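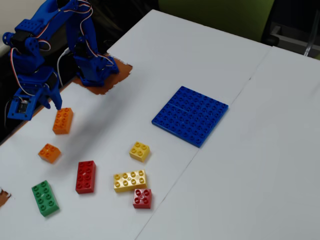
*Figure 9.1. Blue robot arm with its gripper fingers pointing down near a tall orange brick.*

# Chapter 9: Conservation Easements and the Long Job of Looking After Them

**Key terms in this chapter:** conservation easement, grantor, holder, reserved rights, building envelope, baseline report, annual monitoring, amendment, stewardship fund, successor owner

Up to now we have mostly been talking about land that a conservation group buys outright. The group raises the money, signs the papers, puts up a sign at the gate, and from then on it owns the place, with all the mowing and fence mending and tax forms that ownership brings along. That is a fine way to protect land, and you saw in Chapter 8 how the purchase at Skundthorpe Marsh came together after years of patience. But a great deal of protected land in this country is still owned by the families, ranchers and farmers who owned it before. They live on it, they work it, they can sell it or leave it to their children. What they have given up, by gift or by sale, is a particular set of rights, and those rights are written into a document called a conservation easement.

If the word "easement" makes you think of a power line or a shared driveway, you are on the right track. Both of those let somebody other than the owner have a say in a strip of ground. A conservation easement usually covers a much larger area, and in place of giving someone the right to cross the land it gives them the right (and the duty, a point we will come back to many times) to see that certain things are never done there. The owner who grants it is called the **grantor**. The land trust or public agency that receives it is called the **holder**.

## The Nedine property

We will follow one property through the whole chapter, and you may want to put a bookmark at the map on the inside back cover so you can flip to it. The Nedine property is a ranch of 536 acres in a creek valley, with pasture on the flats, oak on the north-facing slopes and a steep back corner that hardly anyone visits. The owners wanted to keep running cattle. They also wanted to be sure that the valley floor would never be cut into house lots, which had already happened on the other side of the ridge, and they didn't care to sell. The holder is the Rateck Land Trust, a small organization with an office over a feed store and more boots by the door than chairs in the meeting room.

The talks went on for a good while before anybody drafted a word. This is common, and students are often surprised by it. The two sides walked the land together in winter and then again in dry weather, when the creek looked like a different creek. They talked about the barn. They talked for a very long time about whether a grandchild might someday build a house, where it might go, and how big it could be. Some of those talks took place at the kitchen table and some leaning on the tailgate of a truck, and the trust's staff wrote up their notes afterward and mailed a copy to the family, a habit we recommend warmly.

In the end the easement did several things, and each will have its own section later on:

- It ended the right to divide the ranch, so that it must always be sold as one piece.
- It set aside a **building envelope** near the existing farmhouse, where one more home may be built.
- It kept cattle out of a belt along the creek, except at two crossings.
- It left the family free to graze, fence, cut firewood, repair roads and drill a well, all listed as **reserved rights**.

Notice how much of the document is about what the owners may still do. Beginners tend to picture an easement as a long string of prohibitions, and some of the older ones do read that way — the Tran easement in Section 9.5 is a good case, and we'll see what trouble its bare wording caused over a single equipment shed. A careful list of reserved rights saves everyone a great deal of guessing. It is also a kindness to the next owner, who wasn't in the kitchen when the promises were made.

## Why the signing is the easy part

There is usually a small party when an easement is recorded. There may be a cake. And then the holder goes back to the office and takes on an obligation that, in most cases, has no end date at all. Land changes hands. Trees fall across fences, neighbors shift a road a few feet to the wrong side of a line, a creek moves its bed in a wet year and takes the boundary description along with it. Somebody has to go and look.

The first tool for this is the **baseline report**. It is prepared before the easement is signed, and it records the condition of the land at that moment: the buildings and their footprints, the roads, the fences, the kinds of plants growing in each part, the state of the stream banks. For the Nedine property it ran to 86 pages with maps and photographs, and both sides signed a statement saying that it was a fair picture of the ranch. Years from now, if there is a question about whether a shed was already standing or whether a road has been widened, the baseline is where people will turn first. A vague baseline is a sorrow to everyone who inherits it. In Section 9.3 you will work through a good one and a poor one side by side, and we hope you will be a little indignant about the poor one.

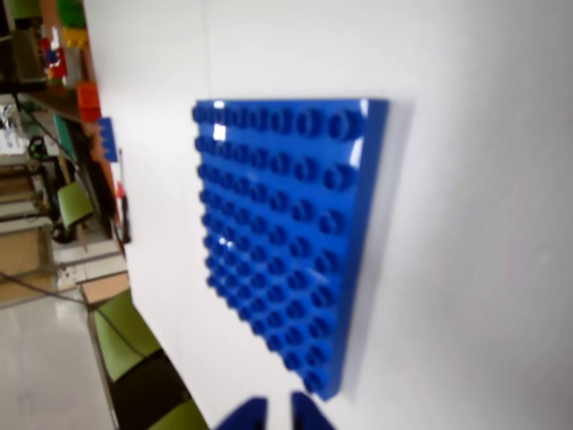
*Figure 9.2. Blue baseplate with rows of round studs, mounted flat against a white wall.*

The second tool is **annual monitoring**. Once a year a person from the land trust visits, walks or drives a planned route, stands at the same photo points used in the baseline, and writes down what has changed. For a ranch the size of Nedine this takes most of a day, longer if the back corner is muddy. The Rateck staff like to go in August, when the grass is down and the fence lines are easy to see, though they switch to spring every so often so that they don't miss what the creek is doing in high water. They call ahead. They ask the owners to come along if they'd like to, and they leave plenty of time for conversation, which will sometimes tell them more than the walk does. An owner who mentions over coffee that she is thinking of putting in a pond has given the holder a chance to talk the idea through before any machine is rented.

The third tool is money. A **stewardship fund** is set aside when the easement is granted and invested so that its earnings can pay for the yearly visits, the record keeping and, if it should come to that, a lawyer. How big should it be? The Rateck Land Trust starts from the cost of a single visit, counting mileage, staff hours and the writing of the report, and for the Nedine ranch that came to roughly $3,177 in the first year, when everything had to be set up from scratch. Later visits cost a good deal less. You will do the arithmetic yourself in Section 9.4, and we suggest doing it with a pencil the first time through.

## When something goes wrong

Most violations are small, and a fair share are honest mistakes. A contractor stacks gravel in the wrong field. A new owner, who was handed a thick folder at closing and never opened it, clears brush inside the creek belt to get a better view from the porch. A **successor owner** like this one is bound by the easement just as firmly as the family who granted it, and yet may feel no connection to it whatsoever. Good holders know this and make a point of visiting soon after any sale, with a short plain summary in hand and a good deal of patience.

At Nedine the first real question came up over a fence. The wire along the lower pasture had been moved toward the water, and cattle were getting onto the bank. The trust sent a friendly letter first, then paid a visit, and the two sides agreed on a plan that gave the owners 45 days to put the fence back. We'll read that letter closely in Section 9.6. It is a short letter, and a great deal of thought went into its second paragraph.

There are harder cases too, and we don't want to hide them from you. Some end up in court. Others end in an **amendment**, where the two sides agree to change the wording, and amendments raise questions of fairness that people in this field argue over with real feeling. Who speaks for the neighbors, or for the donors who gave to protect the valley as it was described to them? We have our own opinions, which will probably show, and you are welcome to disagree with us in the discussion exercises.

## Before you read on

Take a few minutes with these. Write your answers down and keep them, as we'll ask you to look at them again when you reach the end of the chapter.

1. Think of a piece of land you know well. Which uses of it would you want to protect forever, and which would you want to leave to whoever owns it next?
2. The Nedine easement allows one more house. What might have happened to the talks if it had allowed none?
3. Suppose you are sent to monitor a property and the baseline report has no photographs. What would you do on your first visit?
4. Should a land trust turn down an easement if the grantor cannot contribute to the stewardship fund? Try arguing both sides.

## 9.1 What an Easement Gives and What It Keeps

Lawyers like to describe ownership as a bundle of sticks, and you will hear the phrase so often in this line of work that you may grow tired of it. Each stick is a right: to graze, to build, to cut timber, to dig for gravel, to keep others out. An owner can hand over one stick and hold on to the rest. In this section we'll untie the Nedine bundle and go through it one right at a time, beginning with the right to divide the land.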